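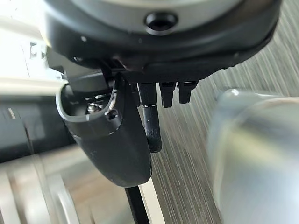
A Manual Without a Revision Table Is Unfinished

10 shares | 3 comments

The revision table is the part of a technical manual most often cut to save space. It usually sits on the page after the title, lists the issue of the document, and says in a line or two what changed since the previous issue. Design departments dislike it because it looks like paperwork. Legal departments are divided on it. Readers are said to skip it, and most of them do. I think it should be mandatory in every installation and service manual that a manufacturer publishes, including the ones written for homeowners, and that removing it from an existing manual should be treated as a defect.

The case I know best concerns a domestic boiler, the Prasia, sold by Clorix and documented for several years by the agency where I worked, Halilović. The installation manual for the Prasia went through 10 issues while I had access to the source files. Most of the changes were trivial: a corrected phone number, a redrawn flue diagram, a warning moved from the back to the front. Two of them altered what an installer had to do. One changed the order in which the system was filled and vented. The other changed the permitted routing of the condensate drain in unheated spaces.

Up to the issue that carried the drain change, the manual had a revision table. In that issue it was removed as part of a general redesign. The new layout was cleaner by any reasonable standard. It had wider margins, better line spacing and a table of contents that fit on a single page. It also had no means by which an installer holding two copies could establish which was later, except a string of characters in small type on the back cover that encoded the print run. The code was documented in an internal style guide. Installers did not have the internal style guide.

Graziella Villa ran the training course for installers at the time, and she began to get calls in November, when the cold weather started. The callers had followed the manual. They had followed different manuals. An installer who had been fitting the Prasia since its launch had a laminated copy of the drain page in his van, and it was correct when he laminated it. He had received the new manual with every boiler since the redesign and had no reason to read it, since he had been given no indication that anything in it was new.

It is easy to say that he should have read it. Manufacturers do say this, in the first paragraph of every manual, usually in bold. The instruction assumes a reader who encounters the product once. A professional installer encounters the same product every week, and a rule that requires him to read the entire document each time will be broken by every competent person subject to it. The revision table is the accommodation between the rule and the working day. It lets him read one page and then decide whether he needs to read another. Take it away and the choice left to him is between reading everything and reading nothing.

Three objections come up whenever I raise this.

The first is cost. Someone has to write the entries, and for a manual translated into many languages someone has to translate them. This is true and the amount is small. The writer who makes a change already has to describe it, in the ticket, the job sheet or the email to the reviewer. Rewording that description for an outside reader takes minutes. Where it takes longer, the usual explanation is that the change was never properly described to anyone, and that is a problem the company has whether or not it prints a table.

The second is liability. A table that says "drain routing corrected" is, on this view, an admission that the earlier routing was wrong, and the earlier routing is installed in people's lofts. I have sat through this argument several times and I understand why it is made. I am not a lawyer and will not pretend to settle it. As a practical matter, though, the old manual and the new manual both exist, both were distributed in quantity, and anyone with an interest in the difference can lay them side by side. Leaving out the table hides the change only from the people who would have acted on it. Irfan Latuheru, who reviewed the Prasia manual for Clorix and disagreed with me on nearly every other point, accepted this one and proposed a neutral wording: "Section changed. Read before installing." I would prefer more detail. I would take that wording over a blank page.

The third objection is the serious one. It holds that printed manuals are on the way out, that the current version is always online, and that a revision history belongs to the age of ring binders. A reader who scans the code on the casing gets the latest issue and has no need to know what the previous one said.

I have two difficulties with this. In the first place, the code on the casing leads to whatever the manufacturer has put at that address, and it's common for that to be the latest manual for the latest variant of the product. The boiler on the wall may be an older variant. Its correct manual is then an earlier document, and the reader needs a record of which issue applies to which variant. A well-kept revision table contains that record. A web address that always resolves to the newest file destroys it, and does so silently.

In the second place, always having the latest version does nothing for a person who already knows the product. He is in the same position as the installer with the laminated page, except that the thing he relies on is in his memory. Serving him a fresh file every time makes his position slightly worse, as the file can now change between one visit and the next with no physical sign. With paper there was at least a new booklet in the box, and sometimes a different color on the cover.

Software publishers met this problem some time ago and dealt with it unevenly. The better ones publish release notes that state what changed and who is affected. The worse ones publish "bug fixes and performance improvements," a phrase that occupies the space of information. Andness, whose scheduling package we used at the agency, belonged to the first group for years and then moved to the second after a change of management. Aisyah Hutapea, who administered it for us, responded by testing every update on a separate machine before letting it near the live calendar. Her time was paid for by us. That is the general pattern: when a publisher stops describing its changes, the work of finding them is transferred to the customers, and each customer does it separately.

Appliance makers should study the better software publishers and copy them closely. The format needs very little. Each issue should have a number that increases and is printed where the reader will see it, on the front cover and at the foot of each page. The table should list every issue from the first, with no pruning when it gets long. Each entry should name the sections affected and state the change in terms of what the reader has to do differently. Changes that require no action should be marked as such, so that an installer can pass over them. Changed paragraphs should carry a bar in the margin until the next issue - an old convention, well understood, and supported by every authoring tool I have used.

I would add a rule on wording. "Updated" should be banned from the table, together with "revised" and "improved." They are true of every entry by definition. Cinzia Leone, who taught me most of what I know about this trade, used to send back any entry that could be pasted into the table of a different product without anyone noticing. It was a slow way to work and her tables were the only ones I ever saw a service engineer quote from memory.

There is a further benefit inside the company. A writer who has to fill in the table has to know what changed, and has to ask when the source files don't make it plain. At Halilović, Guido Vitale compared the last Prasia issue with the one before it as part of a handover and found almost 10 differences in wording for which no request could be traced. Most were harmless. In one, a "must" had become a "should." It had presumably been altered by somebody smoothing the prose, and it had passed two reviews. An empty row waiting for an explanation would have caught it, or at least made someone stop and look.

Clorix restored the table in the next redesign, on the inside back cover and without the issues from before it was removed. The drain change is therefore still not recorded in any document an installer can get hold of. I have asked for the missing rows to be put back. The answer so far is that the page is full.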